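How Two Towns Argued About a River: Our Report on the Wurnden Water Dispute

Setsuko Hoshino
International Relations Project, final version, 23rd May

When our group picked this subject I thought we would be done in a couple of weeks, and I was very wrong (happily so!). The dispute between Wurnden and Drorthorpe is small compared with the ones that fill the evening news, but it has nearly everything in it: a shared river, a border, a set of test results that each side reads its own way, and a good many angry letters.

The Urance runs through Drorthorpe first and reaches Wurnden afterward. Last June, Wurnden's council said that fertilizer from farms upstream was getting into its drinking water and asked for a ban on certain imports until the matter was cleared up. Drorthorpe called this an excuse to protect Wurnden's own growers, and within days its foreign office had called the ambassador in for a talk.

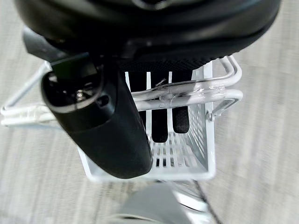 White wire basket, seen from above.

We spent most of our time on the water samples, because that is where the two governments really part ways. Wurnden sent its bottles to the Guo laboratory and published the findings in full, all 7 pages of them. Drorthorpe answered that it had never been given a share of the same samples and so could not check anything — a fair complaint, I think, even if it was made rather loudly.

Then came the petition. It gathered 2,147 signatures on the Wurnden side, and the newspapers there made a great deal of it, though nearly 2,000 of those names came from a single district close to the river.
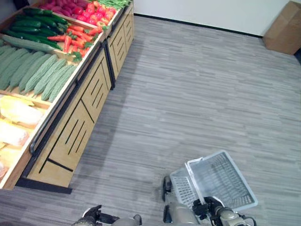
The import ban itself lasted only two months, and I was surprised by how little either side said when it was lifted. There was one short joint statement, with no mention of who had been right, and a promise to take future samples together. My teammates felt this was a weak ending. I came around to liking it, partly from reading so many of the earlier statements in one go, which left me quite worn out and very ready for a quiet one.

If we had more time, we would want to read the farmers' own letters in the Drorthorpe archive, which we only found in our last week.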